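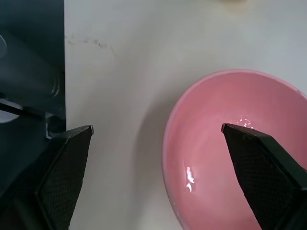
Uvik fingers in the open position, next to a pink bowl. The textured pads are on the inner faces.

Home Build Log Parts Workshop Contact
Search parts and notes
Reading time: 4 minutes

Uvik finger set for two-arm table builds

The Uvik set is a pair of long tapered fingers for a parallel gripper. We developed it at Tredska, the shared workshop in Stornden, for our own two-arm table, and now we make it also for other people who build at home. One set is for one gripper, so for a table with two arms please order two sets.

Each finger is dark and narrow, with a tip that becomes thinner toward the end. On the inner face there is a pad with a fine diamond mesh, and a thin raised rim goes along its edges. We tried the finger without the rim in the first version. The pad began to lift at the side after some weeks, and one member had to glue it again every time before using the arm. With the rim it stays in its place.

What is in the package

Two fingers with pads already mounted
One pair of spare pads
Screws for the gripper body, and two more in case you lose some
A printed sheet with the mounting steps

Mass of the complete set is 60 grams. The opening between the tips depends on your gripper and not on our fingers, so please measure your own gripper before you order.

How it behaves with household things

Most of our members want to pick up objects from a kitchen or a child's room, and these objects are not made for robots. A glazed bowl is difficult. The surface is smooth and the wall is curved, so flat fingers touch it only on a small area. Our advice is to bring one tip over the inside of the bowl and the other outside, and to close slowly on the wall. Do not try to hold a wide bowl across its full diameter.

Mwende Mwakyusa wrote the test plan for the set and ran most of it. She made 1,263 grasps with one pair of pads, and she changed the pads only at the end. In the log there are 38 drops. The greater part of them came from the bowl, when the arm lifted before the fingers were fully closed. After she added a short wait in the program it became much better, and we recommend the same wait to you. Soft toys gave almost no trouble, but the pads collect hair from them, so clean them with a damp cloth.
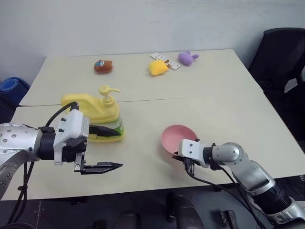 For two arms we mount one on each side of the near edge, so that both can reach the middle. If you have two smaller tabletops instead of a big one, you can push them together, but check that the heights are equal at the seam. A step of one or two millimeters is enough to stop a low finger tip. Ours was wrong for all of June before somebody found it.

Leave a generous loop of cable at the wrist. The wrist must be able to turn to both ends without pulling on the plug. Move the arm by hand through the whole range with the power off, and look at the cables during this.

Bottles with a pump head need some care. The head is wider than you think from above, and a finger which comes from the side can push the bottle over before it holds anything. Go lower, to the body, with the fingers well open.

Mounting

1. Switch off the arm and remove the old fingers.
2. Put the new fingers with the mesh faces toward each other.
3. Tighten the screws by hand first, then a quarter turn with the key.
4. Close the gripper at low speed and check that the tips meet.
5. Set the zero position again in your software.

Fits

The Swai gripper body, both versions. For other bodies we can send the drawing with the hole positions, and you can compare it with yours.

Care

Inspect the pads every 1,000 grasps. When the diamonds are no longer sharp under your fingernail, order new pads. The fingers themselves can stay on the gripper when you change them.

Orders are packed at the workshop in the evening, after 6 pm. Please write in the order note which version of the gripper body you have.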